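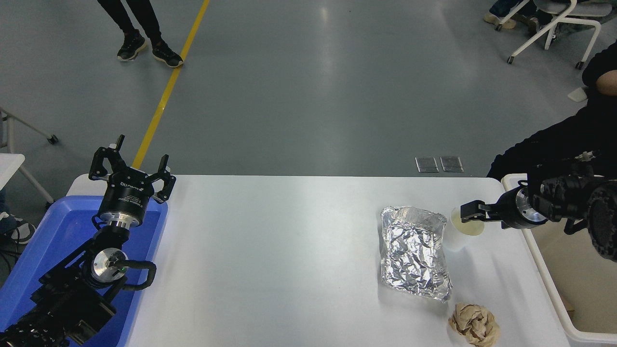 ¿Cuánto cuesta ahora inscribirse en el torneo principal de Lastovell? La inscripción cuesta 2,000 pesos y ya incluye la comisión de la sala, que antes se cobraba aparte en la caja.

Inicio | Torneos | Resultados | Reglamento | Contacto

Tiempo de lectura: 2 minutos

La sala Lastovell publicó esta semana las condiciones de su serie de agosto. El cambio de precio es pequeño, pero hay otro que a mi parecer importa más: la reentrada se permite solamente una vez, y hasta el final del nivel 7. El año pasado se podía volver a entrar sin límite, y varios jugadores de Jikari se quejaron por escrito.

El torneo tiene 82 plazas. Quien ganó su entrada en el satélite de Achari debe confirmar antes del domingo — si no lo hace, la plaza pasa a la lista de espera.

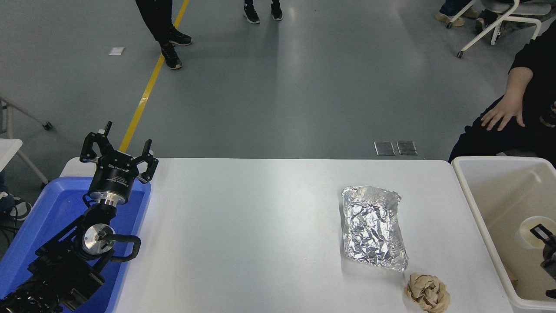 Brazo negro con pinza de tres dedos, junto a la mesa blanca.

Chanida Jitpraphai, directora del torneo, nos explicó que los niveles durarán 28 minutos y que la pausa de cena se mantiene. También nos dijo que las reclamaciones se presentan en la misma mesa, antes de la mano siguiente. Después ya no se aceptan.

Duangjai Rojanasak, campeona de la edición anterior, todavía no decidió si jugará — tiene en las mismas fechas la final de Taradico. Las listas de asientos se envían por correo la noche anterior.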